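Learning from Demonstration, Lecture 6 notes
Wrist views, action chunks and what the validation loss doesn't tell you

These notes go with the slides and replace the older May version, which had the axes swapped in the second plot. Read the Flandard lab sheet before the tutorial.

1. Recap

Last lecture we trained a policy by plain behaviour cloning. The network takes an observation, outputs the next action, and is penalised for differing from what the demonstrator did. Small errors push the arm into states the demonstrator never visited, and the errors there are larger. This is compounding error, and most of the methods in the second half of the unit are attempts to limit it.

2. Action chunking

Instead of one action, the policy predicts a block of k future actions and executes some or all of them before looking again. In our lab code k is 18 and we execute the first 8. Fewer decisions per episode means fewer chances to drift. The price is that the arm is slow to react if something shifts partway through a block.

Pauses in the demonstrations matter here. A single-step policy trained on data with long pauses will often learn to stay put, as the most likely action after "not moving" is "not moving". A chunk longer than the pause usually gets past it. Trim idle stretches from your own recordings anyway.

3. The wrist camera

A camera fixed near the gripper keeps the fingers in the same part of the image all the time. The policy can learn the offset between fingers and object directly, without needing an accurate calibration to the robot base. This helps most in the last few centimetres of a grasp.

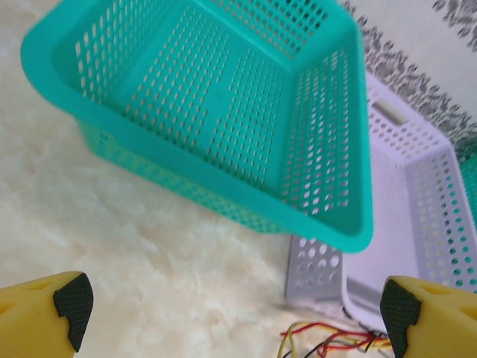 It also has a narrow view of the workspace. Close to a large object, the camera may see one side wall and very little else, so two quite different arm positions can give similar images. Perforated plastic makes this worse. Rows of identical holes repeat across a wall, and a feature matched to one hole could as easily belong to its neighbour. The rim is a better cue for a basket grasp. Soft backgrounds such as a shaggy rug have plenty of texture but few sharp, stable corners, and they change shape when pressed.

Colour is a mixed blessing. A policy trained with only one basket colour will often use colour as a shortcut and fail on another. Randomise hue during training, but keep the range modest if the instruction refers to colour ("pick up the turquoise one").

4. Result from the Livau set

The Livau set has 633 demonstrations. Przemysław Kalinowski's runs compared three input settings with the same network, batch size 64, and the same number of training steps:

Fixed camera only: reached the object reliably, often closed the fingers beside the rim.
Wrist camera only: good grasps once close, poor at finding the object from the start position.
Both cameras: best overall, with the remaining failures mostly in cases where one object was partly behind another.

Validation loss ranked the first two settings the wrong way round. The loss averages over every time step, and most steps are free motion through the air where either camera does fine. The grasp takes up a small share of the steps and decides the whole trial. Report success on the robot, and say how the start positions were chosen.

5. For the tutorial

Bring a plot of your loss split into approach, grasp and lift phases. Use gripper opening to find the boundaries. If your group is on the Bhatt arm, check that the gripper value is normalised the same way as in the lab code before you train.

Filed under: Lecture Notes / Robot Learning / Manipulation

Related items
Lecture 5: Behaviour cloning and compounding error
Lecture 7: Diffusion policies
Lab sheet: Flandard recording setup
Reading guide: the Tilach grasping benchmark

Last updated 2023-07-28 | Contact the unit coordinator | Back to top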